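Oiling a pine table — how long before you can use it?

Suststead Home & Shed Forum > Timber and Finishes

pranab_b
Posted 2nd July
Picked up a pine table for the back room and want to oil it before it gets used for meals. The tin says two coats and leave it overnight. My father-in-law reckons a week at least. We've got family staying soon, so I'd like to know who's right. It's winter and the room isn't heated during the day.
Pranab Begum

grolmont71
Your father-in-law. Overnight is for a warm shed in March. In a cold room the oil sits there and stays tacky. I'd give it five or six days between the last coat and the first dinner plate.

Tostden
Disagree. If it's tacky after a night you've put too much on. Wipe it on, wait fifteen minutes, wipe it all off again with a clean rag. I've done every bench in our place that way and had cups on them the next arvo. Lay the rags out flat outside to dry, don't ball them up in the bin. They can catch fire.

grolmont71
Dry to touch isn't cured. Put a hot mug on it the next day and you'll get a white ring. Ask me how I know.

pranab_b
Thanks both. Should I sand it first? It feels smooth already but I can see the odd fleck in it.

Lobo
Light sand with 180, along the grain, then vacuum and go over it with a damp cloth. Let it dry and give it another quick rub, as the damp raises the fibres. Don't go finer than 240 on pine or the oil won't soak in evenly.

And think about colour. Most oils turn pine yellow, then orange after a few years near a window. If you like it pale, get one with a bit of white pigment in it.

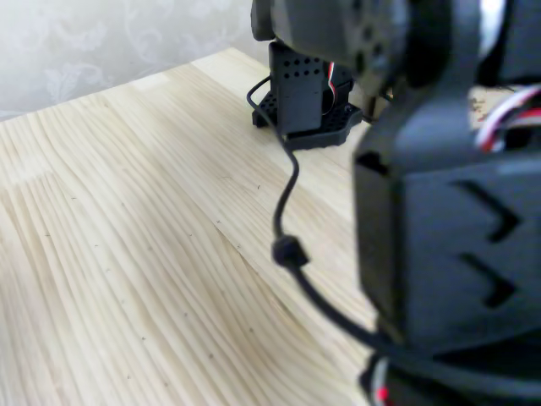

I used the white one on my desk and did the underside first as a test. Two thin coats, no regrets, though it did cost more than the clear.

Tostden
The white stuff looks like watered-down paint to me. Pine is meant to go honey-coloured.

Lobo
Matter of taste. His table.

joscha_r
Whichever you pick, do the underside as well — one coat is enough. I only did the top on mine and it cupped over the first summer. Might have happened anyway, but I wouldn't risk it.
Joscha Ruppert

grolmont71
Cupping is more about how the boards were cut. Won't hurt to do it, though.

pranab_b
Right, I'll go with the pigmented one, both sides, wiped back hard. I'll put a heater in there of an evening and use a tablecloth if the family get here early. Does anyone know if I can put it over the top of a bit of old wax? There's a patch at one end.

Lobo
No, get the wax off first. Mineral turps and a rag, a couple of goes, then sand that end.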